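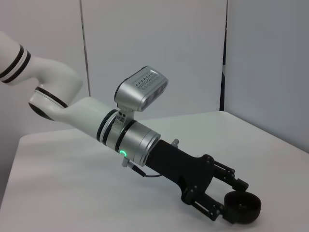 Brevthorpe Rooftop Output

Half-hourly generation readings from 442 small solar arrays on homes, shops and farm buildings in and near Brevthorpe. Maintained by Huw Voyle.

What's in it

readings.csv – one row per array per half hour, with the energy generated in kWh
sites.csv – array size, panel tilt, the way the roof faces, inverter make
outages.csv – 1007 logged faults, with start and end times where known

Site IDs are random and don't match the meter numbers. Locations are given to the nearest 300 metres.

How it was collected

Readings come from Trokine loggers fitted beside the inverter. Each logger keeps up to 18 days of data if it loses its connection and sends it on later. Longer gaps are left blank. A zero means the logger was working and the array produced nothing.

Known problems

Times are in GMT all year. Version 1 mixed GMT and BST, so don't join the two.
Tilt was given by the owners and is sometimes a guess.
Snow cover in February is not marked.
Battery sites report generation only – nothing on charging or export.

Loading

The Tastau script in /tools reads all three files and checks the column types. Run it from the top folder or the paths will fail.

Licence

Free to use with credit. The cleaning rules are adapted from the Cifuentes set and are described in cleaning.txt.

Please report errors through the issues page, with the site ID and the time of the reading.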